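Where Local Candidates Stand: Coding Position Statements on Public Childcare

Project report, Agata Valentini and Rosario Santoro

1. Purpose

The project tested whether a candidate's position on public childcare funding can be recovered from published statements alone. Interviews and voting records were left out. The material came from the council races in two neighboring towns, Melier and Narkitz.

2. Material

We collected 200 statements from candidate websites, printed leaflets and transcripts of public meetings. A statement was defined as a continuous passage by one candidate on one topic, with a minimum length of 50 words. Shorter passages were dropped. Reposts of the same text were merged and the earliest version kept.

Leaflets were scanned and converted to text. The conversion handled single-column pages well. Two-column pages had to be corrected by hand, and this took longer than the coding itself.

3. Coding scheme

Each statement received one of six codes: supports expansion, supports current level, supports reduction, conditional, mentions without position, unclear. "Conditional" was used only if the condition was named in the same passage. A candidate who wrote that childcare should grow "when the budget allows" was coded conditional. A candidate who wrote that families "deserve better" was coded as mentioning the topic without a position.

Both authors coded all statements separately. Disagreements were marked in the shared sheet and settled in a second pass. The original codes were kept in their own columns.

4. Study area

Melier elects its council by ward. Narkitz elects at large. Ward candidates tended to refer to particular streets and buildings, and the proposed childcare site in the Trokach ward came up in many of the Melier leaflets. At-large candidates wrote mostly about rates and eligibility.

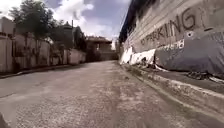 Figure 1. Paved lane beside a concrete wall.

5. Results

Most disagreements between coders fell between "conditional" and "unclear." Meeting transcripts caused more of them than leaflets did, as speakers often changed topic before finishing a point. Candidates in Melier took a codable position more often than those in Narkitz. The difference may come from the ward system, but the design does not separate this from the effect of the Trokach site.

6. Limits

Candidates without a website are underrepresented. The Montoya meeting transcript has gaps where the microphone was passed around, and passages next to a gap were coded only if the sentence was complete. A later version should add a code for statements that support expansion but oppose every listed way of paying for it. We placed these under "supports expansion" and noted them in the comments column.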